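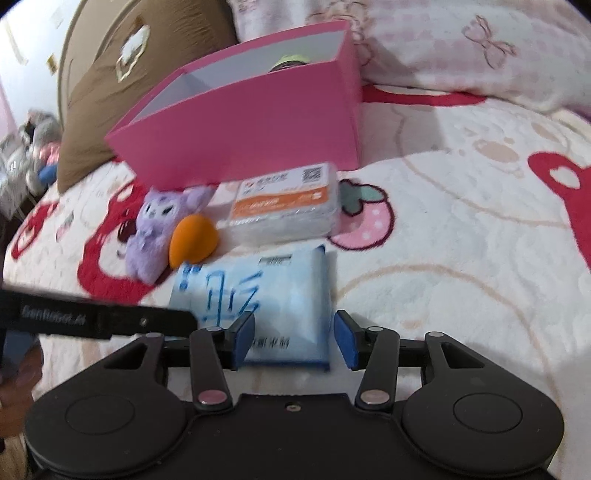

Start > Flikeck > Über uns

Über uns

Flikeck ist ein Newsletter über Vertrieb und Marketing in kleinen Firmen. Er kommt zweimal im Monat, kostet nichts und ist meistens etwas länger, als wir es uns vorgenommen hatten. Dazu gibt es das Archiv, die Sprechstunde und seit einer Weile auch die Werkstatt-Abende, zu denen man sich mit einer eigenen Frage anmelden kann.

Angefangen hat das Ganze mit einer Rundmail. Rozália Kuruc hat damals im Vertrieb bei Marnwood gearbeitet und für die Kollegen aufgeschrieben, was sie in Kundengesprächen gelernt hatte: welche Einstiegsfrage funktioniert hat, welches Angebot drei Wochen lang unbeantwortet blieb und was der Kunde später am Telefon dazu gesagt hat. Irgendwann wurde die Mail weitergeleitet, erst an Lieferanten, dann an deren Bekannte, und plötzlich kamen Antworten von Leuten, die niemand bei Marnwood kannte. Was für eine Freude das war! Die Ausgabe mit der Nummer 10 ging schon über einen richtigen Verteiler raus und hieß zum ersten Mal Flikeck. Inzwischen sind wir bei Ausgabe 218, und die Antworten lesen wir immer noch alle selbst.

Worüber wir schreiben

Am liebsten über die Stellen, an denen Vertrieb und Marketing aneinander vorbeireden. Das Marketing liefert Kontakte, der Vertrieb ruft sie nicht an, beide haben gute Gründe dafür, und im Quartalsgespräch sitzt man sich dann etwas verkniffen gegenüber. Solche Geschichten bekommen wir ständig zugeschickt, und wir finden sie großartig, weil fast immer etwas Brauchbares drinsteckt (oft in einem Nebensatz, deshalb fragen wir auch so viel nach).

Außerdem geht es um Preisgespräche, Messen, Nachfassmails, Kundenlisten, die seit Jahren keiner aufgeräumt hat, und um die Frage, wie man eine neue Kollegin in den Vertrieb einarbeitet, wenn man selbst kaum am Schreibtisch sitzt. Einmal im Jahr, immer im Oktober, machen wir eine Ausgabe nur aus Leserbriefen. Die ist jedes Mal unser heimlicher Favorit, auch wenn sie mit Abstand die meiste Arbeit macht.

Wer dahintersteckt

Rozália schreibt die Leitartikel und führt die meisten Interviews. Sie hat eine Schwäche für handgeschriebene Gesprächsnotizen und kann sich über eine gelungene Betreffzeile einen ganzen Vormittag lang freuen. Redaktion und Satz macht das Büro Garham, mit dem wir seit den ersten Ausgaben zusammenarbeiten und das uns schon vor vielen schiefen Überschriften bewahrt hat. Um Versand, Archiv und alles Technische kümmert sich Shukla, ebenfalls ein kleiner Betrieb, ebenfalls mit Leuten, die mitlesen und sich melden, wenn ihnen ein Text nicht einleuchtet. Wir mögen das sehr.

Marnwood ist übrigens bis heute dabei und übernimmt die Versandkosten. Auf die Inhalte nimmt die Firma keinen Einfluss, und Werbeplätze verkaufen wir nicht. Wenn wir ein Werkzeug oder ein Buch erwähnen, dann haben wir es selbst benutzt oder gelesen, manchmal auch mit gemischten Gefühlen, und das schreiben wir dann dazu.

Die Werkstatt-Abende

Zwei Stunden, eine kleine Runde, jede und jeder bringt einen echten Fall mit. Das kann ein Angebot sein, das nicht vorankommt, oder der Text für eine Startseite. Vorträge gibt es keine. Wir lesen, fragen nach und probieren gemeinsam andere Fassungen aus. Die Termine stehen immer am Ende des Newsletters, und wer einmal keinen Platz bekommt, rückt beim nächsten Abend nach vorn.

Mitmachen

Am 17.01.2025 haben wir die Marke von 1.000 Abonnements erreicht, und wir freuen uns immer noch darüber wie am ersten Tag. Vielen Dank an alle, die uns weiterempfohlen haben!

Wer selbst etwas erzählen möchte, antwortet einfach auf eine beliebige Ausgabe. Es muss kein fertiger Text sein, ein paar Stichworte reichen völlig, und Firmennamen lassen wir auf Wunsch weg. Rozália meldet sich dann für ein kurzes Telefonat, das erfahrungsgemäß nicht kurz bleibt. Fragen zum Archiv oder zur Abmeldung gehen an dieselbe Adresse und werden von Shukla beantwortet.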